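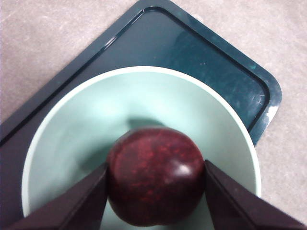
How do you ripen hard plums at home without them going wrinkled or mouldy?

Keep them in one layer at room temperature, out of the sun, and turn them once a day. When the flesh near the stem gives a little under the thumb, eat them or move them to the fridge.

The rest of this page explains the method in more detail. I live in Firkdale and the plums I buy are nearly always sold too hard. I have spoiled many of them in the past, mostly by leaving them in the paper bag and forgetting the bag behind the bread. Now I lose very few.

Choosing the plums

A plum can become softer and more juicy after picking, but it does not become much sweeter. So it is important to begin with fruit that was picked at a reasonable time. Look at the skin close to the stem. On dark red varieties a bit of lighter speckling is normal. A large green patch is a bad sign, and such a plum will often go soft and still taste of very little.

Smell helps too. A plum with no smell at all may need several days. Leave the ones with split skin or brown soft places in the shop, or eat them the same day with the bad part cut away.

Some plums have a pale powder on the skin. It is called bloom and it is natural. Do not wash it off before storing. Other plums, often the ones from the supermarket, are already shiny when you buy them, and they ripen just as well.

What you need

A wide bowl with a smooth inside
A sheet of kitchen paper
A paper bag, if you are in a hurry
One ripe banana or apple, also only if you are in a hurry

I prefer a wide bowl to a deep one. In a deep bowl the lowest plums carry the weight of all the others and they get bruises which you find only when you reach them. My usual one is from Gonby, it is heavy and does not slide when I take something out. A plate with a raised edge is also good.

The slow way

1. Take the plums out of their packaging as soon as you come home. Dry any wet ones with a cloth.

2. Put the kitchen paper in the bottom of the bowl and lay the plums on it in one layer, stem side down. The shoulders of the fruit are firmer than the tip, so they rest better this way.

3. Leave the bowl in a shaded place in the kitchen. The top of the fridge is too warm in many homes, and a sunny window sill makes the skin wrinkle before the inside is ready.

4. Each morning turn the plums a little and feel them. Use the soft part of your thumb near the stem and press very gently. Do not pinch the sides, a pinched plum will show a brown mark the next day.

5. Take out the ready ones. If you find one with mould, throw it away, change the paper and wipe the bowl.

Most plums from our shop need 3 days like this. Very hard ones can need up to 15, but I must say that those were not my best plums, and I cooked them at the end.

The quick way

Put the plums in a paper bag together with the banana or apple, fold the top over loosely and leave it on the table. The ripe fruit gives off a gas, ethylene, and the bag keeps it near the plums. Check in the evening and again in the morning. It can go very fast, especially in August.

Do not use a plastic bag. The moisture stays inside and the skins become sticky, then mouldy.

When they are ripe

Ripe plums go in the fridge, in an open box or a bag with holes. They keep there for a few days. Before that they should stay out, as a hard plum kept cold for a long time can turn dry and floury inside, and it will not recover on the table afterwards.

Take them out half an hour before eating. Cold plums taste mostly sour to me — my family does not agree and eats them straight from the door shelf.

Wash each plum just before you eat it, under cold running water, and rub it lightly with your fingers.

If they are still sour

Cut them in halves, remove the stones and put them in a baking dish, cut side up. Add a spoon of sugar and a little cinnamon and bake at 180 degrees until the juice runs and becomes thick at the edges. It is good with porridge or yoghurt. The same halves can be frozen raw on a tray and then moved to a bag, and in winter I use them for cake without thawing them first.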